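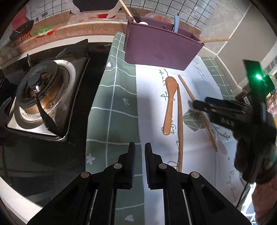

The two grippers over the cloth with the green borders.

August 26, 2019

Restringing day for the tennis club rackets. Started with Asmaa El Khatib's spare, the Vorkivent with the cracked grommet near the throat. Swapped the grommet strip first (fiddly little thing, needed the heat gun), then put the Zinum string in at 25 kg on the mains and a touch less on the crosses.

Lost a good bit of tension on the third cross -- my fault, the clamp was slipping again and I hadn't cleaned it. Wiped it down with spirit, went back two strings, fine after that. String bed frequency came out at 653 Hz on the phone app, higher than I expected. Will measure again tomorrow before I believe it!

Asmaa wants the same setup on her match racket before the indoor league starts in November. She says the old Sorkix string felt dead on serve returns and I can't argue, it was horribly notched when I cut it out.

To order: grommets, clamp springs, another reel of Zinum. Ask Abou Zeid if they still do the 120 m reels.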